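共同ランドリー併設シェアハウス「フィクレ」 住み込み運営スタッフ募集

募集人数:1名
勤務地:Fikre(フィクレ)館内。運営会社はBrondirbridge(ブロンダーブリッジ)です。社名の読み方は電話口でほぼ確実に聞き返されますので、慣れてください。
着任:4月から。応相談。

はじめに

フィクレは個室22、共同台所ひとつ、共同ランドリーひとつの、わりと古い建物です。もとは港の会社の独身寮でした。廊下が妙に広いのは、当時の設計者が独身者の体格を過大に見積もったためと言われていますが、裏は取れていません。現在は会社員、学生、夜勤の方、何をしているのか今ひとつ分からない方などが暮らしています。家賃は皆さんきちんと払ってくださいます。

今回募集するのは、この建物に住みながら日々の運営をする方です。前任者は3年勤めて、海の見えるところへ引っ越しました。うちからも屋上の端に立てば海は見えるのですが、引き止める材料としては弱かったようです。

仕事の中身

求人票には「コミュニティマネージャー」と書くのが今どきだと聞きました。書いてもよいのですが、その肩書きで来た方が初日に排水口の髪の毛と対面するのは気の毒なので、運営スタッフとします。

朝は7時半ごろに共用部をひと回りします。台所の換気扇が回りっぱなしなら止め、玄関の傘立てに傘でないものが刺さっていれば抜きます(これまでに釣り竿、ポスターの筒、長ねぎ)。そのあと掲示板を見て、期限の過ぎた貼り紙をはがします。住人どうしの抗議文の応酬が始まっていたら、はがす前に読んでください。事情がだいたい分かります。

日中は入居希望者の案内、届いた荷物の仕分け、業者の立ち会い、備品の買い出しです。備品はトイレットペーパー、ゴミ袋、電球、洗剤が主なところ。発注にはTokodine(トコダイン)という社内の仕組みを使います。画面は古く、数量欄に全角数字を入れると黙って無視されます。過去にこれでゴミ袋が一枚も届かない月がありました。半角でお願いします。

夕方は少し空きます。夜は22時に共用部の消灯確認をして終わり。拘束時間は長く見えますが、間は自室にいて構いませんし、散歩に出ても結構です。ただし電話は持って出てください。

ランドリーについて

応募を考える方にいちばんよく聞かれ、また着任後にいちばん長く付き合うことになるのがランドリーですので、少し詳しく書きます。

洗濯機と乾燥機は住人の共用で、予約制ではありません。予約制にしたことは一度あります。予約表の予約をめぐって争いになり、ひと月でやめました。今は早い者勝ちで、終わった洗濯物が放置されているときは、次の人が出してカゴに移してよい、という決まりになっています。この「移してよい」の一文に落ち着くまでに、話し合いが何度も開かれました。議事録はファイル一冊分残っています。読む義務はありませんが、眠れない夜には向いています。 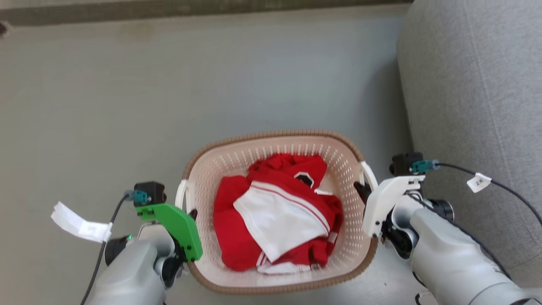
洗濯カゴ。茶色のふちに白い持ち手。

カゴに移された洗濯物は、翌日の夕方まで棚に置きます。それでも引き取られない場合は運営スタッフが預かり、掲示板に知らせを出します。知らせには色や形を細かく書かないでください。下着の特徴を公に描写された方が、名乗り出られなくなります。「衣類、数点」で十分です。持ち主は分かっています。

片方だけの靴下は専用の箱に入れます。箱は年に一度あけて、希望者が集まって神経衰弱のようなことをします。参加は任意ですが、例年それなりに盛り上がります。揃ったためしはあまりありません。

柔軟剤の香りについての苦情は、なるべく両方の言い分を聞いてください。片方は「花畑に住んでいるようだ」と言い、もう片方も「花畑に住んでいるようだ」と言います。意味は逆です。

待遇

月給制です。金額は面談時にお伝えします。「委細面談」という書き方が嫌われることは承知していますが、住居費の扱いによって手取りの見え方がかなり変わるため、紙に書いて向かい合ってご説明したいのです。面談の冒頭でお伝えします。志望動機を聞き終わるまで引っぱることはしません。

居室は一階の角部屋を無償でお貸しします。水道光熱費とインターネットも会社負担です。日当たりは午前中が良好、午後は隣の建物の都合によります。作り付けの本棚があり、前任者の置いていった推理小説が並んでいます。一部の本には、登場人物一覧の犯人のところに鉛筆で丸がついています。ご注意ください。

休みは週に二日。うち一日は金曜日で固定、もう一日は相談して決めます。休みの日は本社から交代の者が来ますので、建物にいても働かなくて結構です。とはいえ、廊下で「お休みのところすみません」と声をかけられることはあります。そのときは「はい、お休みです」とお答えください。冷たいと思われるのは最初だけです。

社会保険完備。交通費は、通勤が階段一つ分もありませんので出ません。系列のFemport(フェムポート)へ出向く際の電車代は実費で支給します。フェムポートは港側にある姉妹館で、月に一度、両館のスタッフで打ち合わせをします。あちらの台所のほうがきれいです。見ると少し落ち込みますが、帰り道に良いパン屋があります。

向いている方

人の話を最後まで聞ける方。そして、聞いたからといって全部は引き受けない方。この二つが一人の中に同居していることはまれなので、どちらか一つでも構いません。もう一つは住んでいるうちに身につきます。

電球を替えられる方。脚立は用意があります。高いところが苦手な方は、住人に背の高い方がいますので頼めます。お礼はプリンが相場です。

名前を覚えるのが得意だと助かります。苦手な方のために部屋番号と名前の一覧がありますが、一覧を見ながら挨拶されるのは嬉しいものではないようです。

料理の腕は問いません。台所で何か作っていると誰かがのぞきに来ますが、分ける必要はありません。カレーの日だけは覚悟してください。

経験、学歴、年齢は不問です。前任者は印刷会社の営業、その前の方は水族館にお勤めでした。水族館の方は「こちらのほうが静かだ」と話していましたが、比較の対象が何だったのかは聞きそびれました。

向いていないかもしれない方

住人と家族のようになりたい、という動機でいらっしゃる方には、少し考えていただきたいと思います。家族になりたくて入居した方はほとんどいません。たいていは駅に近いからです。ときどき一緒に鍋を囲むくらいの間柄が長続きします。

完璧に片づいた空間でないと落ち着かない方も、つらいかもしれません。共用の冷蔵庫には名前のない瓶詰めが必ず一つあります。捨てると必ず持ち主が現れ、捨てないと永遠に現れません。

それから、貼り紙で人を変えられると信じている方。われわれもかつては信じていました。「使ったら拭く」の貼り紙は今も流しの上にあり、貼り紙だけがたいへんきれいに拭かれています。

試用期間

最初の3か月は試用期間とします。待遇は同じです。その間は本社の担当が週に一度うかがって、困りごとを聞きます。ここで「特にありません」と答える方が多いのですが、着任して間もない人間に困りごとがないはずはないので、何か一つはご用意ください。小さなもので結構です。窓の建てつけが渋い、など。実際に渋いです。

犬や猫は、残念ながら館内では飼えません。裏口に通ってくる猫については、会社としては関知しておらず、餌代も計上していません。

応募の方法

応募フォームに必要事項をご記入のうえ、件名に求人番号2905を入れてお送りください。番号がないと、入居希望のほうへ回されて、丁寧な内見の案内が届きます。過去にそのまま入居された方もいます。

履歴書の書式は自由です。写真はなくて構いません。志望動機の代わりに、次のどちらかについて短い文章を書いてください。長さは問いませんが、こちらも台所のテーブルで読みますので、お茶一杯分くらいだと助かります。

「共用の洗濯機で、自分のものではない洗濯物が終わっていたときにしたこと」
「これまで住んだ場所で、いちばん好きだった廊下」

正解はありません。一つ目について「見なかったことにして部屋に戻った」と書かれた方に面談へお越しいただいたこともあります。

書類を拝見したあと、面談は一回です。フィクレの台所で行います。住人が横でうどんを茹でている可能性がありますが、そのまま続けます。面談のあと館内をご案内し、希望される方には空室で一泊していただけます。夜の音は昼に見学しても分かりませんので、できれば泊まっていってください。シーツはこちらで用意します。タオルと歯ブラシはお持ちください。

結果は、採否にかかわらずメールでご連絡します。ご提出いただいた書類は選考以外には使いません。返却をご希望の方は、その旨を一言添えてください。

よくいただくご質問

夫婦や友人と二人で住み込めますか。
居室が一人用のため、今回はお一人での募集です。来客の宿泊は、住人と同じ決まりで月に数日まで可能です。

副業はできますか。
できます。事前に内容をお知らせください。前任者は日中の空き時間に翻訳の仕事をしていました。台所の大テーブルで作業すると必ず話しかけられるので、はかどらせたい場合は自室をお勧めします。

夜中に起こされることはありますか。
あります。多いのは鍵の閉め出しです。多い方は決まっています。着任後にお教えします。

ランドリーの機械が壊れたら自分で直すのですか。
直さないでください。業者の連絡先が壁に貼ってあります。叩くと動くことがある、という言い伝えについては、会社として肯定も否定もいたしません。

住人との相性が合わなかったら。
22室ありますので、合わない方は必ずいます。合わない方とも挨拶だけしていれば、たいていの日は無事に終わります。どうにもならないときは本社の担当にご相談ください。

見学だけでも構いませんか。
どうぞ。応募フォームの連絡欄に「見学希望」とお書きください。平日は19時以降だと住人が帰ってきていて、普段の様子が分かります。土足禁止ですので、脱ぎやすい靴でお越しください。スリッパは玄関の左の棚です。右の棚のものは全部、誰かの私物です。

株式会社Brondirbridge 住まい運営課 採用担当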